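Okcombe's swap rail is staying put, and I could not be happier

If you've been into the old reading room at Okcombe lately you'll know the clothes and linen swap has rather taken over the place. Well, good news from last night's meeting: it's staying! The parish has agreed to let us have the room for another year at the same rent, which is 13 pounds a session, heating included (such as it is).

I went along expecting an argument. There had been grumbles about parking on Brorerwood Lane, and somebody had put a note through doors saying the swap was taking trade from the shops in Pistlow. But the fabric shop in Pistlow, Mészáros, had sent a letter in favour. They say people who pick up an old curtain from us go straight to them for thread and a zip, and they'd be sorry to see us go. That rather took the wind out of things, and the vote was done before the tea urn had boiled.
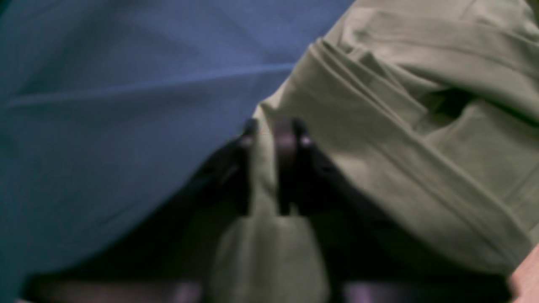 Blue and khaki green: plenty of folds for a patient ironer.

For anyone who hasn't been, it works like this. You bring clean things you don't want, you get a paper token for each one, and you spend the tokens on whatever takes your fancy. Sheets and towels count as one token each, a full curtain counts as two, and coats are three in winter and two from April. You don't have to spend them on the day. I have a jam jar of mine at home and my sister has been known to raid it.

February was the busiest session we've ever had, with 133 people through the door between ten and one. I was on the token table and didn't sit down until gone half past twelve. We had a queue back to the bus shelter at one point, in the drizzle, and people were jolly nice about it. A lady from Brorerwood came in with her grandmother's linen cupboard practically entire, tablecloths and all, and went home with one pair of boots and a very big smile.

The year's total came out at the meeting too. Roughly 4,000 items have changed hands since last spring, and I'll admit I thought that was a misprint until I saw the tally books. Bedding and household cloth did far better than anybody guessed. We started out thinking it would all be children's coats and school jumpers, and those do go quickly, but it's the plain old sheets and towels that people ask for at the door. Dog owners want them, decorators want them, and there's a quilting group at Pistlow who would have the lot if we let them.
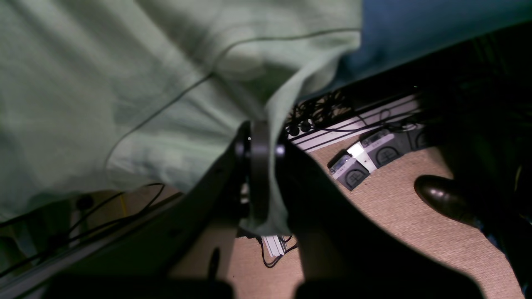

Soft sage green, a colour I'd happily have on my own spare bed.

The money side is dull but I know some of you like to hear it. The donations tin and the cake table brought in 749 pounds over the year. Most of that went on rent, and the rest bought two more rails and a decent folding table to replace the one with the bad leg (if you've ever lost a cup of tea off it, I'm sorry, it's gone to the tip). There's a bit left over, and the plan is to put it towards a second-hand sewing machine so we can run a mending hour.

That mending hour is the bit I'm most excited about. It would be the last hour of every other session, starting in May if the machine turns up in time. Bring a hem that's dropped or a duvet cover with no buttons, and someone will show you how to sort it out. You'd be doing the sewing yourself, mind! It isn't a drop-off service, and I can already hear the groans from certain people in my own family.

A couple of changes to know about. Pillows and duvets are off the list from now on, as we've nowhere to keep them and they fill the cupboard in about five minutes. Pillowcases and covers are still very welcome. And please could things come folded and in a bag with handles, because the bin liners split on the steps and we spend half the morning picking up socks.

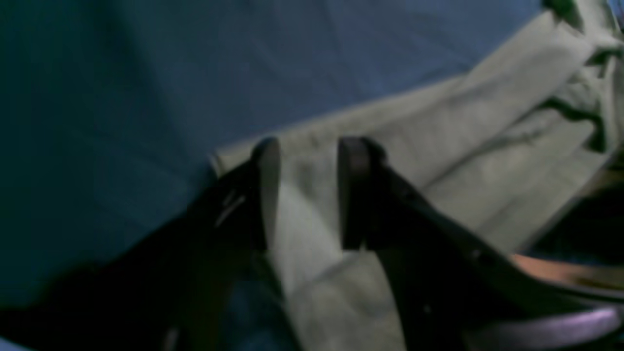 Dark blue with a pale grey-beige on top, all in need of a good shake out.

The parking question hasn't gone away altogether. We've been asked to tell people to use the field behind the chapel when it's dry enough and to keep the lane clear for the school minibus. I've said I'll make a sign. If anyone has a bit of board and some outdoor paint going spare, I'd love to hear from you, as my last effort ran in the rain and ended up saying something quite different.

Doors open at ten as usual, and sorting starts at nine if you fancy coming early to lend a hand. There's generally toast.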